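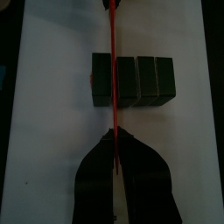
Maintenance of the Tenus cell: notes from the spring service

May 21, 2019

The Tenus cell at our Prikier workshop was taken out of use last week for its regular service. I set down the main points for colleagues who share responsibility for the equipment, and for readers who have written to ask how a small pick-and-place cell is looked after between major overhauls.

The arm had completed 3838 cycles when it was stopped. The fingers were removed, cleaned with a dry cloth and examined under a lamp. Light wear was found on the inner faces, and the pair has been put back into service until September. The mounting screws were renewed. They should be tightened in turn, a little at a time — a finger drawn down on one side first will sit slightly crooked, and the fault does not show until the gripper is almost closed.

The white work surface was wiped and checked for level. Marks and crumbs of debris matter more than one might expect, as the vision software supplied by Saxena will occasionally treat a dark speck as a part. It is now our rule to clean the surface at the start of each shift.

Alignment took the greater part of the day. Small green blocks are used as test pieces, set in a row, and the arm is brought towards them slowly with the wrist camera running. Blocks that touch one another are the harder test, for the fingers are broad and need room on both sides. Of 87 trial picks, 7 failed on the first attempt, all of them where two blocks stood close together. The approach height was raised by 10 millimetres and the trial repeated without a failure.

The cable between the wrist and the controller remains a concern. It was replaced by Onetti last year and already shows rubbing near the second clip. A longer sleeve has been ordered, and the arm will run at reduced speed until it is fitted.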